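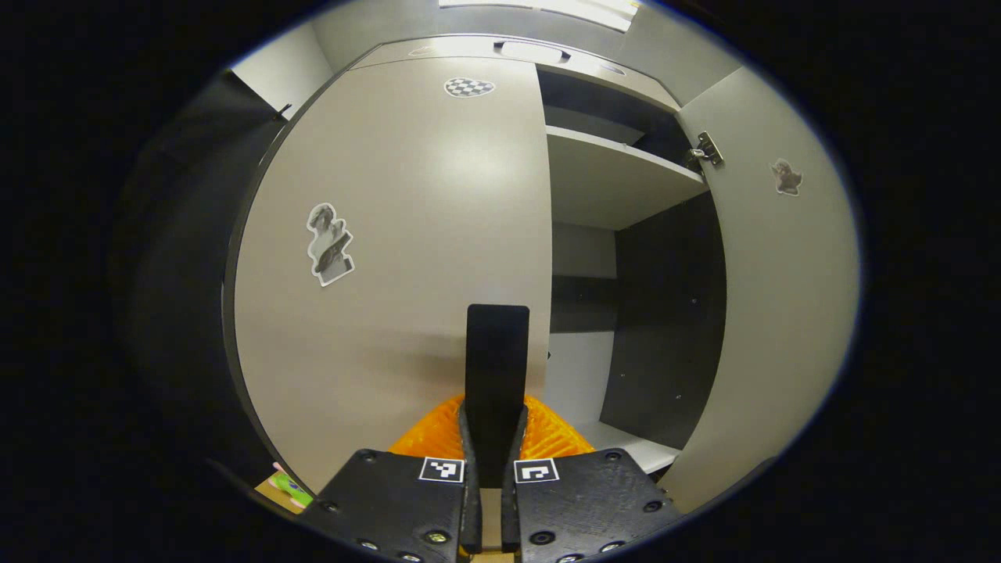
Storage cabinets at Wollov get a spring reset

2023-04-05

I've been hanging around the Wollov workshop building long enough to remember when the storage cabinets were where things went to be forgotten, so I was pretty excited to hear they were finally getting a proper going-over this spring. The first round got going on Monday, and I stopped in to see how it was coming along (and, okay, to look for a glue gun I lent out last April).

The plan is simple enough. Everything comes out, the shelves get wiped down, and whatever still works goes back in with a label on it. There are 23 cabinets between the main room and the back hallway, and seven were finished by the time I left. The gray ones are up first, and they're the ones most of us use every week. They're nice cabinets, plain matte doors and dark panels inside, and people have been sticking things on those doors for years — animals mostly, little cut-outs, some of them black and white.

The stickers were the big question, as it happens! The first notice that went around said all doors would be cleared, and there was a bit of an outcry. The new notice says any sticker that lies flat and isn't peeling can stay put. I'm so glad. I find my way around that room by the animals, and I know I'm not the only one.

The hinges are getting attention too. Jaiswal, the hardware store over on the corner, is letting the building have replacement hinges and screws at cost, and they threw in a box of shelf pins as well. A few of the doors have been drooping since the move and you had to lift them a little to get them shut, so that's going to be a real treat. If yours is one of the droopy ones, there's a sheet by the sink where you can write down the number.

Now for the stuff itself. Paint that's gone solid is out, along with dried-up markers and the mystery extension cords. Fabric, yarn and decent paper are going over to the Rakska swap shelf, where you can help yourself for free until the end of the month. I already came home with a bag of felt I absolutely did not need. Anything with a name on it will be kept in a box by the front door for 12 days, and after that it goes on the swap shelf with everything else, so please come and have a look.

One change I wasn't expecting is that the renting of shelves is starting up again. The Grerkunero print group has asked for two whole cabinets in the back hallway, and the rest will be offered by the shelf to anyone with a current membership. A shelf will cost $70 for the year, and you can split it with a friend (I'm already working on mine). Sign-up is on paper at the front desk, first come, first served.

The main room stays open through all of this, though you may have to step around a few piles. The back hallway is closed in the mornings until the work there is done. And if anyone comes across a glue gun with blue tape around the handle, it's mine, and I'd love to have it back.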